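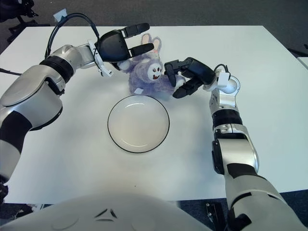 Purple bunny and the rimmed plate

Notes for the Grovley play night, July 18, 2026

Hi everyone, and wow, more of you than chairs! Tonight is pretend tea parties – what goes on the table, what the stuffed guest does there, and why I still get excited about a plate with no food on it.

Start with the plate. Mine is plain white with a thin dark line around the rim, and I love that line. Kids can see where the plate stops, even on a white table. Ask the room: who has bought the fancy play tea set with the 50 tiny pieces? (Wait for groans.) We had one at the Mevville toy library. The spoons were in the heating vent by September.

Now the guest. Fuzzy is good. Long ears are very good, as kids talk to ears. Our purple bunny has pink inside hers and a tag that children rub while they think. Please don't snip a soft fabric tag if your child likes it – mine would never have forgiven me!

Slow down for this part. Put the plate down in front of the guest and then stop talking. Count to ten in your head if you have to. The child will usually decide what's for dinner. I've been served gravel soup, birthday fish and one "medium pancake," and I ate every bite.

Tell the Meesuk story if there's time (the bear who was allergic to Tuesdays – skip if running late).

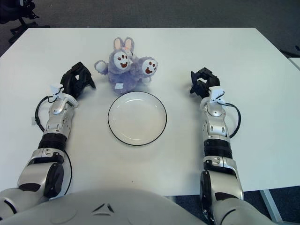 Anong Yimyam wrote to me after the Loreck talk that her son won't feed the toy at all, he only wants to wash the plate, over and over, and she wondered if she should steer him back to the meal.

I wrote back no, let him wash! Washing up is part of dinner. Give him a dry cloth and a place to stack things. If you want to join in, be the guest who asks for seconds, and see if he'll send a clean plate your way. If he won't, dry something.

Hands up for other ways your kids play this. Take four or five, repeat each one into the mic for the back row.

Then the floor part: everybody picks a toy and a plate from the bins, parents too. Plates go back in the blue bin, toys on the shelf by the door. Handout is on the chair nearest the coffee.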